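3.2 Cut flowers in shared workrooms

We were delighted by how much people had to say about flowers at work! Over 20 visits to the Grevard and Clutar offices, we asked staff what they noticed first on coming into a room, and fresh flowers came up again and again, often before the furniture or the view.

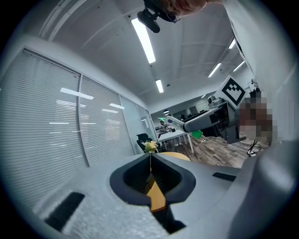 Figure 2. Small bouquet in pale yellow and cream, with green leaves, in an office with fluorescent ceiling lights.

Color was the part of the interviews we enjoyed most. Staff at Clutar leaned toward strong reds, while the Grevard group liked soft shades and kept coming back to them. A bunch like the one in Figure 2, pale yellow and cream against a white ceiling and blinds, is close to what they asked for, and we find it lovely how much the green leaves matter at that size. Kilian Rüegg repeated the interviews in July with 67 people at Schnyder, and the same split showed up there (see Section 3.3).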